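Service robots at Holst: the first months on the residential floor

From the staff newsletter, Workplace and Operations section

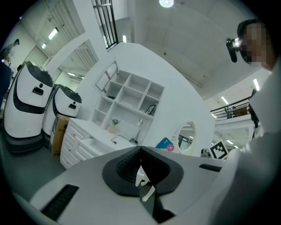

Inger Ladefoged would have preferred to hear about the change from her own supervisor before she read about it on the noticeboard, and she has asked that this be recorded alongside the more favourable comments received. Her point has been accepted. Staff on the residential floor will in future be told of any alteration to their duties in person, and in good time, before a general notice is issued.

The introduction of service robots at Holst began in the spring, following a period of discussion between management, the housekeeping and portering teams and the supplier, Bretell. The stated purpose was to relieve staff of repetitive carrying and fetching, and to find out which small household tasks could be handed over safely in furnished rooms. The work is carried out in a room fitted out with ordinary domestic furniture, so that methods may be tried at a desk, a set of drawers and open shelving before they are used elsewhere in the building.

Sixteen members of staff have now completed the introductory training. It consists of a morning on safe working distances and the use of the stop control, followed by supervised practice in the furnished room. A further 14 places will be offered from September, and night staff will be given first refusal, as the earlier sessions were held at hours which did not suit them.

Changes to daily work

The greatest change so far has been to the carrying of linen and supplies between the ground floor store and the upper level. Under the previous arrangement this fell to whoever was free, and it frequently interrupted other work. The robots now make the journey at set times, the first at 6.30 in the morning, and a member of staff receives the load and signs for it. In the month of June 143 such journeys were entered in the log. Those which were halted by a member of staff, for whatever reason, are marked separately and are looked at each week by the floor supervisor.

Work in the rooms themselves has moved more slowly. Putting small items away in drawers and placing objects on shelves have both been attempted under supervision. Drawers have proved the harder of the two. Shallow drawers set close together require a degree of accuracy which has not yet been reached with any regularity, and for the present they will continue to be opened and closed by hand. Mirrors have also called for some care in the setting up of routes, and staff are asked not to move any mirror or printed marker in the furnished room without first speaking to the supervisor.

Scheduling is handled through Koder, which replaces the paper rota for deliveries only. The rota for staff hours is unaffected. Several colleagues had understood that the two would be combined, and it may be helpful to state plainly that there is no such proposal.

Posts and grading

No post has been withdrawn as a result of the programme. Two porters have taken on responsibility for charging, cleaning and daily checks, and their job descriptions have been amended accordingly. The question of whether these duties should attract a higher grade was raised at the July staff meeting by Kirsten Ingvarsson and has been referred to the personnel office. A written answer will be given to all staff, including those who were unable to attend.

Ms Ingvarsson also drew attention to the loss of informal contact between floors. Porters who used to call at the upper level several times in a shift now do so much less often, and small matters which were once settled in passing are being left until the handover. A short meeting at 2 p.m. has been started on a trial basis. Attendance is voluntary and counts as working time.

Reporting of faults

All faults, however slight, should be entered in the log at the time they occur. It has been noticed that stoppages which are quickly put right are often left out. These entries are of real use to the supplier and will not be held against the member of staff concerned. Where a robot has stopped in a corridor or doorway, it should not be pushed or lifted. The stop control should be pressed and the supervisor called.

Gripper parts are checked for wear after every 1,000 operations and replacements are ordered from Skedent. Any cracking or looseness seen between checks should be reported before the equipment is used again.

Comments on the programme may be handed to any supervisor or left in the box outside the personnel office, and need not be signed. Those received before the end of the month will be placed before the September meeting.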